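RET 214 Store Operations
Handout 9: Shelf counts, shrink, and what the numbers can't tell you
Instructor: Malachy Mac Carthaigh
November 19, 2025

Bring this with you to section. The Nollness reading is still required, even though I spend most of this handout picking at it.

1. Where we left off

Last time we had the book count (what the system says you own) and the shelf count (what a person finds when they go and look). The gap between them is usually called shrink. Most textbooks move straight from there to theft, and I'd like you to slow down before you do the same.

Shrink is a subtraction. It has no cause built into it. If the book says 756 units and the shelf count says 704, you have a gap of 52, and that is all you have. A mislabeled carton, a return that was never scanned, a case received as single units, a tired counter at the end of a long shift, and a thief all leave the same mark in the ledger.

2. The Nollness claim

Nollness argues that stores which count every week have less shrink than stores which count twice a year. The table in the reading looks convincing. Before you copy it into your paper, ask who decided which stores would count weekly. The author says managers "opted in." A manager who volunteers for more counting probably ran a tidier stockroom to begin with. I looked for a comparison of the two groups before the program started and couldn't find one, in the main text or the appendix.

There is a second problem. A weekly count lets you fix the book often, so each gap is small. Add up a year of small gaps and you may land where you would have with two big ones. The reading reports the average gap per count. It should report the yearly total. Several of you missed this in the July session, so expect it on the final.

3. The Kuzmenko correction

Kuzmenko's method is simple. Two people count the same section without talking to each other, and you compare. If they disagree, you have learned something about counting error before you accuse anyone of anything. I like this one more than most of what's on the syllabus, with one complaint: two people trained by the same supervisor tend to make the same mistakes. If both skip the top stock, they will agree perfectly and both be wrong.

Worked case. Counter A finds 228 units in a section. Counter B finds 121. Students nearly always want to average these. Don't. A spread that wide says the two people were counting different things — most likely different boundaries for the section, or cartons against pieces. Go back and ask what each one thought a unit was.

4. Fixtures and the word "unit"

Display pieces cause more trouble than the merchandise does. Shelf trays, risers and stands may sit in the store's records as supplies, as assets, or nowhere at all. Zallell, the software we use in lab, lets you pick any of the three and never warns you when two stores pick differently. The vendor calls this flexibility. I'd call it a hole.

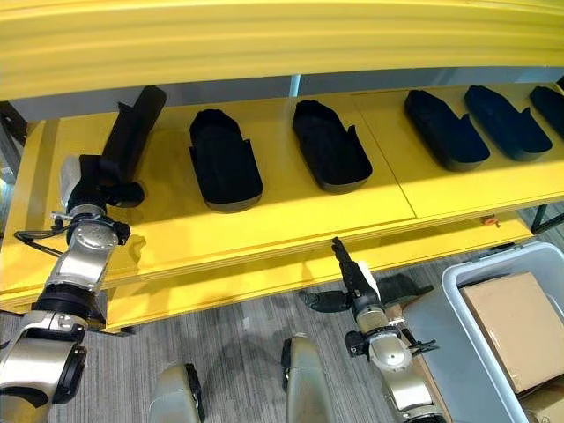

Fig. 1. Black shoe-shaped trays on a yellow shelf.

For lab, write a one-sentence rule saying whether pieces like those in Fig. 1 belong in a shelf count. Then trade with a neighbor and try to break their rule. "Count whatever is for sale" fails quickly, as you'll see when we get to bundles.

5. Before next class

Read the Clurkuvside case, pages as marked on the syllabus. The consultants credit a new tagging system for the drop in shrink. The store also changed its receiving hours and replaced its stockroom lead in the same quarter — see the footnotes. Write one page on which of the three changes you would bet on, and what record you would ask for to settle it. "All of them played a part" will not get credit unless you can say how you'd tell them apart.

Late pages go in the folder outside my office, stapled.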